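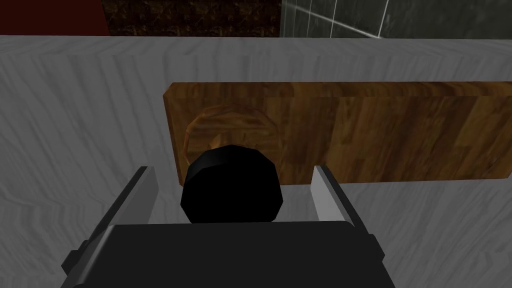 Wooden cutting board on a gray marbled counter

7/10/26

So I finally finished jury duty at the Jerham courthouse! Four days on a burglary case, and now that the verdict is in I can talk about it. The defendant was charged with breaking into the Ondieki pawn shop last December and leaving with $1715 from the safe (plus two watches, which everyone kept forgetting).
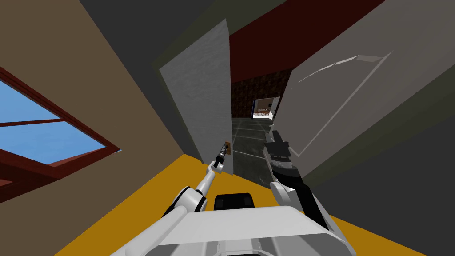
The evidence

Mostly it was paperwork. The shop's alarm company, Gradus, sent a log that ran seven pages, and we went through every line of it, twice. I drank so much bad coffee. The part that stuck with me was a pawn ticket from Skallton with one of the watches on it, dated the very next morning.

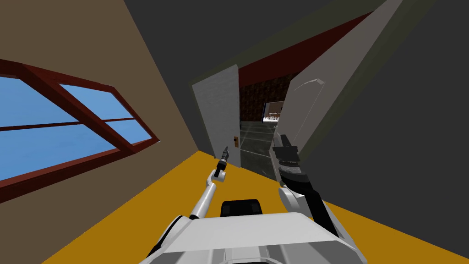
Could you take notes?
We were given notepads on the first day, and the clerk collected them every night before we went home.

They get shredded afterward, so there went my doodles.

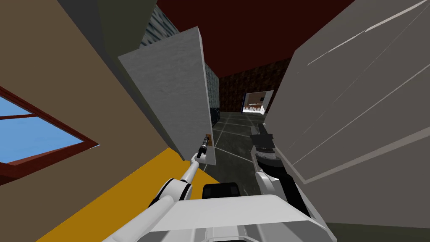 The verdict

Guilty on the burglary, not guilty on a second charge for damaging the door. We argued over that one until past lunch, and I changed my mind more than once. Sentencing is next month and I might go sit in the back.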